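Handheld gripper: flat fingers or soft pads?

kstan_dovport
Posted Friday, 8:40 am
We're recording pick and place demos with a handheld gripper and I have to settle on fingers before September. Choices are the flat rigid ones from Mordale or the soft ribbed ones from Polla. Objects are mostly bowls and cups. Anybody run both?

georges.d
I ran both, 100 picks each on the same bowl. Polla dropped 2, Mordale dropped 9. The soft ones win on anything curved, and I wouldn't spend more time on it.

snezana_delic
Did you pinch the rim or squeeze the whole bowl? On a rim pinch I get the opposite. The soft ribs fold over and the bowl swings.

georges.d
Whole bowl, from the sides.

snezana_delic
Then we're comparing different grasps. I only do rims.

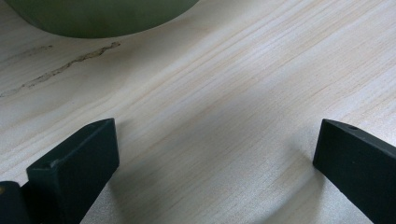 Camera exposure matters as much as finger material for me. I was on auto with the Matsuda camera and the pale wood blew out any time the fingers opened wide. Black fingers on a table that light are easy to segment, but the soft gray shadow next to the right one got picked up as part of the finger until I raised the threshold to 70. Fixed exposure now, and I leave it alone.

costel_k
Disagree on fixed exposure. Move to another room and every clip is off. Lock it per session.

snezana_delic
Per session is what I meant – should have said so.

kstan_dovport
Rims for us too, so I'm leaning Mordale. How long do the flat ones hold up?

snezana_delic
Mine are past 2000 cycles. Check the screws, they back out.

georges.d
Still think you should borrow a soft pair first.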